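Lemonade, a long table and a very warm Saturday

I have been promising a post on the lemonade table since September, when three separate people wrote to ask how we lay ours out, and then the school run and the garden and a leaking gutter got in the way. So, with apologies to those three, and with a cup of tea beside me (it has turned far too cold for lemonade now), let me finally tell you how it goes.

It started with Capucine Coste, who lives two streets over from us in Akbridge and who grew up squeezing lemons for her grandmother's stall every summer. Her view is that people make lemonade badly when they make it in a muddle. The sugar is in one room, the ice is melting in another, somebody is holding a knife and looking for a board, and by the time the glass is full everyone is cross. She likes a table where each thing has a spot and goes back to it. I laughed at her a little the first year, I admit, and I have done it her way ever since!

The paper

We cover the whole table in brown paper. Lemon juice gets everywhere, it creeps under bowls and dries sticky, and I would much sooner roll up a sheet of paper at the end of the day than stand there with a sponge. I buy a wide roll from Dulon, the hardware shop by the station, and one roll has lasted me through two summers and a good many wrapped parcels.

The tape

Then comes blue tape, in long straight lines down the table and shorter ones across, so that you end up with a grid of boxes. Yannick Besson does ours, because he has the patience for it and I do not. His lines still drift a bit toward the far end, but a lemon doesn't mind. Cutting gets a box, cups get a box, and I like to leave the closest row clear so there is always somewhere to set down a jug.

The ice

Ice goes in the widest bowl you own, piled high. I used to bring it out in the trays and crack it as I went, which is a miserable job with wet hands. Now I fill the bowl in the kitchen and carry it out last of all. Ours never stays inside its box, and I have stopped fussing over that.

The lemons

Slice a few before anyone arrives and lay them out overlapping on the board, where they look cheerful and are easy to pick up. A plastic knife will do for soft, ripe lemons, and I am happier having one of those on the table when there are children in the house. For the syrup I use 600 grams of sugar to the same weight of water, warmed until it clears and then left to cool completely. It makes more than you need, but it keeps nicely in the fridge.

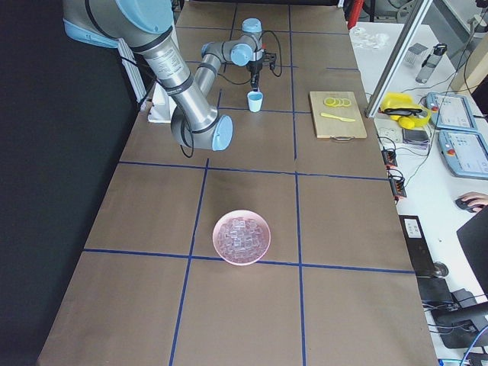
Pouring and clearing up

Ice first, then a slice of lemon, then syrup, then cold water to the top. Small cups are best, I think. People come back for a second one and you get to chat with them again, and the children spill less. Capucine adds a pinch of salt to hers and won't be argued out of it.

When it's all over, lift the bowls and the board off, peel up the tape if you want to save the paper, and fold everything else in toward the middle. Yannick has already asked whether we could do a hot cider version before the holidays, so I have put another roll of tape on the shopping list.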